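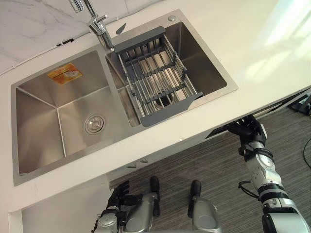
Haverford Portable Badminton Post Set

Pair of freestanding posts, wheeled bases, net included. For halls with no floor sockets, or halls where the sockets are in the wrong place (most of them).

Price: £276 the pair, with net. Posts only, please ring.

In stock. Blue or black bases. Black going faster, blue are the same post.

What it is

Steel uprights, powder coated, on weighted bases. Two rubber tyred wheels each. Tip it back, roll it out, stand it up. One adult can do it, two is quicker. Net cord runs through the top and down to a cleat on the outside of the post so no one catches a sleeve on it.

Height is set at the regulation 1.55 m and doesn't adjust. People ask. If you want mini badminton heights for juniors look at the Skurier adjustable, further down the page.

What's in the box

2 posts
2 bases with wheels fitted
Bag of base weights
1 net, full width, with cord
Allen key
Sheet of instructions, one side

Shuttles and rackets not included. Court tape not included either, sold seperately.

Putting them together

Uprights bolt to the bases, four bolts each, key in the bag. Do them up finger tight first, stand the post up, check it's straight, then tighten. Weights drop in from the top. Don't roll the posts about with the net still on, it drags the pair together and scrapes the floor.

Cord tension: pull till the middle of the net sits at 1.524 m, then cleat it. Slacken off after every session. Nets left tight all week go baggy by Christmas.

Which floors

Fine on sprung wood, vinyl, sports hall concrete with a coating. Base pads are non marking. Not for grass, not for outdoors full stop, the bases will rust and we won't swap them.

Clubs using them

Zivside have had 11 pairs since they moved to the new hall, all still going. Itwood Juniors took two pairs in June.

"Quick to get out, and they stay put when a ten year old runs into them. Wheels squeak a bit." Leilani Tran, Itwood Juniors

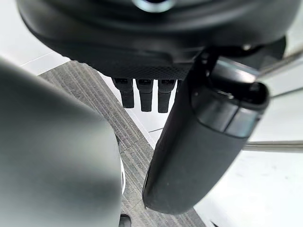 Squeak is the axle, drop of oil sorts it. Newer batches come with a nylon washer in there and we haven't had a complaint on those yet. If yours is an older pair email us and we'll post you the washers free, just say how many posts.

Spares

Net, full width: £24
Cord: £6
Wheel, each: £9
Base pads, set: £5
Cleat and screws: £4

Spares usually go out same day if you order before 1pm. Wheels fit Haverford posts only, don't order them for the Skurier, different axle.

Hall packs

Kitting out four courts or more, ask for a hall pack. Four courts with nets is £956 delivered, storage trolley extra. Lead time is 13 working days becuase the trolleys are welded to order. Valentin Lebrun does the quotes, tell him how many courts and how wide your store cupboard door is. Bases need 60 cm to go through.

Delivery

Mainland UK £15 for one pair. Comes on a small pallet, kerbside only, so have someone there to help carry. Islands and Highlands, ask first. Collection from the unit is free, ring ahead.

Returns

30 days, unused, in the box. You pay the carriage back unless it's faulty. Frames guaranteed three years, nets one season, wheels and pads are wear and tear.

Also on this page

Skurier adjustable posts, junior to full height
Court marking tape, 33 m rolls
Trolley for two pairs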